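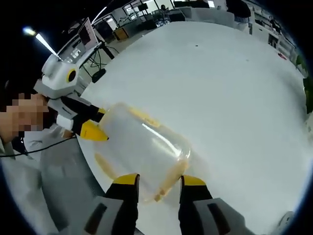
ロボットはもう家のお手伝いができるの?

こんにちは! ズェロルウッド科学ひろばで「なんでも質問ばこ」を担当している、ローナ・サモンテです。2月の質問ばこに、こんなおたよりが入っていました。

「お皿あらいも、ごみの分別も、おふろそうじも、ぜんぶロボットにやってほしいです。いつになったらできますか?」

わかる、わかるよ〜! わたしも夕ごはんのあと、流しの前でいつも同じことを考えています(とくにカレーの日!)。というわけで、今回はロボットとお手伝いの話です。先にこたえを言っちゃうと、「できるお手伝いもあるけど、ぜんぶはまだ」。では、どこまでできて、どこがむずかしいのか、いっしょに見ていきましょう。

もう働いている機械たち

みなさんの家に、せんたく機はありますか? せんたく機は、水を入れて、ぐるぐる回して、水をすてて、しぼるところまで、ボタンひとつでやってくれます。むかしの人は川やたらいで、手でごしごしあらっていたんだから、これはすごいことですよね。食器あらい機もそうだし、ゆかをすいすい走るそうじロボットもそう。わたしの家にもそうじロボットがいて、ウマリという名前をつけています。ウマリは毎朝げんかんのマットに乗り上げて止まります。毎朝です。

こういう機械には、にているところがあります。やることがだいたい決まっているんです。せんたく機は、せんたくものが自分の中に入っていれば仕事ができます。でも、ゆかにぬぎっぱなしのくつしたをひろいに来てはくれません。食器あらい機も、だれかがお皿をならべてくれるのを待っています。

つまり、「あらう」は機械がやってくれるのに、その前の「ひろう」「はこぶ」「ならべる」は、まだほとんど人間の仕事なんですね。

よごれた入れものをかたづけてみよう

とうめいなプラスチックの入れものをひとつ、思いうかべてください。かべの内がわに、オレンジ色っぽい、黄色っぽい、べたっとしたものがのこっています。これをかたづけるとしたら、みなさんはどうしますか?

たぶん、ひょいと持って、流しに行って、水を入れて、スポンジであらいますよね。小さい子でもできそう。ところが、これをロボットにたのもうとすると、もう最初の「ひょいと持つ」からたいへんなんです。

まず、とうめいなものは見つけにくい! ロボットはカメラで物を見ることが多いんだけど、とうめいな入れものは、向こうがわがすけて見えてしまいます。おまけに、つるつるした面には電気の光がうつって、白くぴかっと光ります。その白いのは、光なのか、よごれなのか、それともうしろのテーブルの色なのか。わたしたちは頭をちょっと動かしたり、さわったりして「あ、ここがふちだな」とわかるけど、機械にとってはなかなかの難問です。ガラスのドアに「ごつん!」とぶつかったことのある人なら、気持ちがわかるんじゃないかな。

次に、丸いものはころがる! つつの形をした入れものは、横にたおれていると、ちょっとおしただけでころころ動いてしまいます。片方の手でおさえて、もう片方の手でつかむ。わたしたちが考えないでやっている、この「2本の手で協力する」動きも、ロボットには練習がひつようです。

それから、力かげん。弱すぎるとすべって落ちるし、強すぎるとべこっとへこみます。べたべたがついていれば、すべりやすさも変わるかもしれません。たまごをわらずに持つときと、重い辞書を持つときでは、手の力がぜんぜんちがうでしょう? みなさんの手のひらやゆびには、さわった感じを教えてくれるしくみがぎっしりつまっていて、脳とずっとおしゃべりしているんです。手って、ほんとうによくできています。

ロボットの手は、ゆびが何本?

絵本のロボットの手には、人間みたいなゆびが5本ついていることがありますよね。でも、じっさいに使われているロボットの手は、ゆびが2本だけのものも多いんです。はさむための手で、「グリッパー」とよばれます。英語の「ぎゅっとつかむ」ということばから来た名前です。

「2本だけ?」と思った人は、ためしに親ゆびと人さしゆびだけで、えんぴつを持ち上げてみてください。できた? じゃあ、コップは? ペットボトルのふたを開けるのは? 意外といろいろできるけど、とちゅうで「うーん、むずかしい!」となるものも出てきます。わたしはふくろ入りのおせんべいでこうさんしました。

グリッパーには、ロボットのうでにつけるもののほかに、人が自分の手で持って使う道具になったものもあります。人が道具ごしに物をはさんだり、おさえたりして、その動きを記録するんです。たくさんの記録を集めると、コンピューターが「こういうときは、こうつかむのか」と学ぶための材料になります。お習字で、先生の字をお手本にするのとちょっとにているかな。

お手本は、たくさんいる

「じゃあ、1回お手本を見せれば終わりだね!」と思うでしょ。ところが、そうはいかないの。

わたしのおいっ子のデロンは、スプーンの使い方をおぼえるまでに、テーブルもゆかもおかゆだらけにしました。それでも一度おぼえたら、大きいスプーンでも、よその家のスプーンでも、すぐに使えるようになったんです。人間は、ひとつおぼえたことを、にているものに使うのがとくいなんですね。

機械は、そこがまだにがてです。赤いコップでじょうずにできても、とうめいなコップになったとたん失敗することがあります。朝はできたのに、夕方になって光の向きが変わったらだめだった、なんてことも。だから、いろんな入れもの、いろんな場所、いろんな明るさで、お手本をいっぱい用意します。もし600回分のお手本を作るとしたら、どうでしょう。お皿を600回ならべるところを想像したら、わたしはもうおなかがすいてきました。

お店の仕事はどうかな

お手伝いから少しはなれて、お店のことも考えてみましょう。

わたしがよく行くスーパーのロテルでは、おそうざい売り場のうらを見せてもらったことがあります。ソースの大きな入れものが空になると、お店の人がささっとあらって、ふせて、次の仕事に行きます。時間をはかってみたら、ひとつおよそ15秒! 速い! しかも、あらいながら別の人とおしゃべりしていました。

こういう仕事を機械にまかせるのは、工場より大変です。工場では、同じ部品が同じ向きでならんで流れてくるように、場所のほうを機械に合わせてあることが多いんですね。でもお店のうらは、日によって置いてあるものがちがうし、人も通るし、入れものの大きさもばらばら。家の台所なんて、もっとばらばらです。うちの台所には、なぜかふたのほうが3まい多いタッパーの引き出しがあります。あの引き出しをきれいにしてくれるロボットが来たら、わたし、はくしゅでおむかえします!

で、いつできるの?

いちばん聞きたいのはここですよね。ごめんなさい、「何年後」とはわたしには言えません。研究している人たちのあいだでも、予想はばらばらなんです。

ただ、タオルをたたむとか、お皿をひとつ持ち上げて置くとか、そういうひとつひとつの動きなら、できるロボットが少しずつふえています。ゆっくりだったり、たまに落としたりはするけどね。むずかしいのは、それをぜんぶつなげて、どこの家でも、だれも見ていなくても、ちゃんとやりとげること。よごれがのこっていたら、それに気づいて、もう一回あらうことも入っていますよ。

おうちでやってみよう

かんたんな実験をしょうかいします。用意するのは、からのとうめいなペットボトルと、色のついたコップ(われないもの)、それからせんたくばさみを両手にひとつずつ。

テーブルにペットボトルを横にして置いて、せんたくばさみだけを使って立ててみてください。手でさわったらだめですよ! できたら、こんどはコップでもやってみて、どっちがやりやすかったかくらべます。片目をつぶってやると、もっとむずかしくなります。どこでつまずいたか、どんなくふうをしたか、ノートに書いておくとおもしろいです。

けっかがわかったら、質問ばこに入れてくださいね。質問ばこは入口の本だなのとなりです。おふろそうじのロボットについては、水と電気の話もしたいので、また次の回で!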